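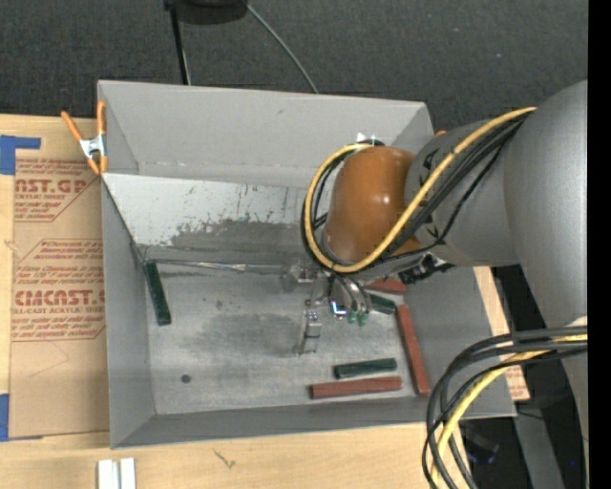 December, bin cell, started 9:20 a.m.

Third day of Tavholm fingers against Farkas fingers. Same arm, same bin, same green and reddish-brown blocks, same controller pretending it has never met any of us. Tavholm set went on first because it was already on top of the pile.

Plan was 100 picks per set, then swap. Got through the Tavholm hundred before lunch with 9 misses. Seven of those were blocks lying along the foot of a wall, where the arm comes in at a polite angle and then pinches air. The other two were in the open, and I have no excuse for them. Neither does the planner, whose log says "grasp OK" both times.

Farkas set took longer to mount than to test. The bolt pattern matches the drawing, and the drawing matches some other gripper. Codmont adapter plate fixed it, at the cost of a few millimeters of reach, so I redid the tool offset and then redid it again with the sign the right way around.

Farkas: 20 misses in 100. Before anyone celebrates or mourns, the wall blocks were worse in that run. I dump the bin by hand and apparently dump it meaner after lunch. Need a fixed set of layouts if we want to compare anything except my mood. Total is 200 picks, which sounds like a lot until you split it by wall, corner and middle.

Other things:

Spring clamps on the bin are holding. Leave them on. Without them every wall contact moves the bin a little and the calibration goes with it.

Cable loop at the wrist is still too generous. It clears at the poses I checked, but I don't love it when the last joint turns the long way. Shorten the yellow one or cap the rotation – I'd cap the rotation, it's one line and no crimping.

Overhead camera does poorly on the dark green blocks. Raised exposure one step and it got keener on the stains on the bin floor, including one it tried to pick. Put it back. The Rorngate lighting kit would probably help, if it ever leaves their warehouse.

Acrylic sheet next to the bin is for the new guard. Please don't peel the paper until it's cut.

Next: print layout cards, rerun both sets on identical piles, log finger force this time. I had the force channel switched off for the whole Tavholm run and found out at 4 p.m.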